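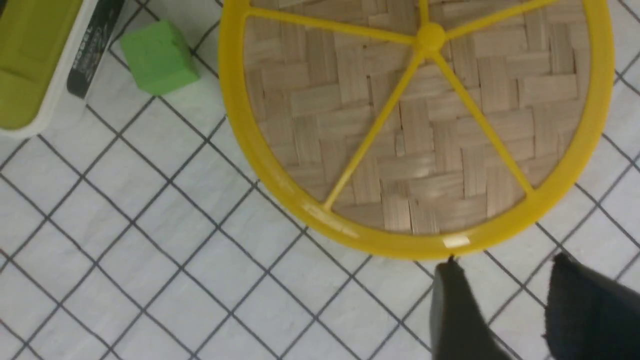 Page 60

Section 6. Setting Up the Flotgate Receiver and Running the Interference Check

The Flotgate is a passive receiver. It listens for jamming on satellite navigation bands and logs what it hears. It does not transmit, and it cannot block or cancel a jamming signal.

Before you start, you need the receiver, the mast antenna, the long antenna cable, and a laptop with the Nundia software installed.

1. Pick a site with a clear view of the sky. Stay well away from radar and high-power radio masts.

2. Raise the antenna mast and lock both collars. Point the arrow on the antenna base to true north, not magnetic north.

3. Run the cable to the receiver. Tighten the connector by hand only.

CAUTION: Never connect or remove the antenna cable with the power on. Doing so can damage the front-end amplifier.

4. Turn on the receiver. The status light blinks amber during warm-up and turns solid green when the internal clock is stable. Allow 6 minutes.

5. Open Nundia and choose Site > New. Enter a site name and your operator code.

6. Select Baseline and press Start. The baseline run takes 60 minutes. Keep vehicles and handheld radios away from the mast until it ends.

NOTE: A baseline recorded at one site is no good at another. If you move the mast, even across a parking lot, run it again.

7. When the run is done, check the noise figure at the bottom of the screen. If it shows red, inspect the cable and repeat step 6.

8. Choose Monitor > Live. Alerts are listed by time, band and bearing.

If the display shows code 497, the receiver has lost its clock reference - usually a loose antenna connector. Power down, reseat the cable, and go back to step 4.

WARNING: Lower the mast at once if there is lightning in the area. The mast is not grounded unless the optional Sorrentino ground kit is fitted (see the next section).

Section revised September 2024. Checked by Esther Kinyua and Tanner Ross, Flomville test site.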